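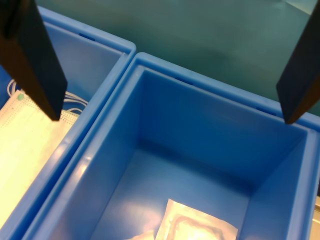 Gripper open over the two blue bins, face mask in the left one.

Home | Meetings | Minutes | Contact

Minutes, open day meeting, May 20, 2023

1. The Zasetti sorting cell was shown to visitors for 90 minutes. Questions were mostly on price and noise.
2. Safavi asked for a second visit - agreed, in January.
3. Curnau will send the list of packaging it wants tested.

Meeting closed at 4.

Contact the Zasetti office | Back to top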